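4.2 What people do with leftovers

I'll admit I expected our diary keepers to label everything – they didn't. Of the 609 households we heard from, most just guessed how old the rice was (I do it too!). The Nastel survey asked only about waste, so we added a question on guessing. Clear tubs like the one in Figure 5 came up a lot in the answers.

Share 20
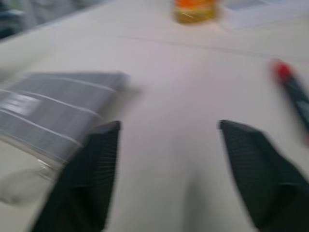 Figure 5. A clear plastic container on a pale tabletop.

People with opaque tubs guessed older, and I'd love to see that tested again.

Comments (1)
My fridge is all mystery tubs, great read!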